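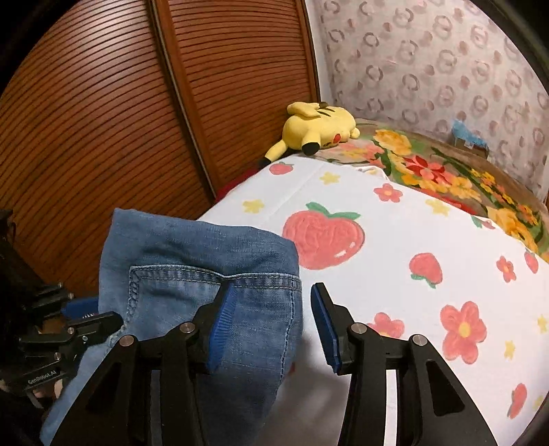 ## Hemming jeans and keeping the original edge

Factory hems on jeans have a worn, ropy look that is hard to copy with a plain fold. The method below shortens the leg and leaves that edge in place. It takes me an evening for one pair, most of it measuring and pressing.

It works on straight and slightly tapered legs. Bootcut and flared jeans are harder because the hem is wider than the leg above it, and anything more than 2 inches off the length will leave a visible bump.

### What you need

- Jeans, washed and dried at least once
- Size 100/16 denim needle
- All-purpose polyester thread, as close to the denim as you can get
- Pins or clips
- Seam gauge or a short ruler
- Chalk
- Iron and a damp cloth
- Zipper foot

Topstitching thread is not needed. You will not be redoing the gold stitching at the hem.

### Measuring

1. Put the jeans on with the shoes you wear most. Fold the cuff up on the outside until the length is right and put one pin in at the heel. Get someone else to do this if you can. Bending over pulls the leg up and you will end up with a short pair.
2. Take the jeans off and lay them on a bed or table. Measure from the crotch seam down the inseam to the new bottom edge. Write it down.
3. Measure the full inseam to the existing hem. Subtract. The difference is how much comes off.
4. Divide that number in half. If you are taking off 2 inches, the half is 1 inch.

Check both legs. Lambros Alexiou, who taught me this, keeps a pair where the left leg came from the store almost half an inch longer than the right.

### Folding and sewing

5. Turn the cuff up on the outside, right sides together. Measure from the top of the factory hem stitching — the line of gold thread, not the bottom edge — down to the new fold. That distance should match your half number.
6. Pin every couple of inches. Line up the side seam with the side seam and the inseam with the inseam. If they drift, the leg will twist when you wear it.
7. Fit the zipper foot. Sew all the way around, right beside the factory hem but not on it. Aim for a gap no wider than a thread or two. Use a stitch length of 3.
8. Slow down at the side seams. There are a lot of layers there, and on an older machine it is better to turn the handwheel by hand. My Kyriakidis will skip stitches if I push it through with the pedal. A folded scrap of denim under the back of the foot keeps it level.
9. Turn the original hem back down and try the jeans on before cutting anything.

### Trimming and pressing

You can leave the extra fabric inside if it is under an inch. It lets you take the hem back down later, so I always leave it on kids' jeans. Otherwise trim to half an inch and zigzag or serge the raw edge.

Press with the damp cloth over the denim, first from the inside and then from the outside. Push the fold of extra fabric up toward the knee. If it will not stay, tack it to the side seam and the inseam with a few hand stitches.

The join sits just above the factory hem and fades into it after a wash or two.

### If something goes wrong

**Needle breaks at the seam.** Hammer the thick spot flat on a hard surface, with a cloth over it, and put in a new needle.

**Leg ripples.** The cuff stretched while you were sewing. Unpick that section, press it flat and use more pins.

**Hem flips up.** It needs more steam, or the tacking stitches above.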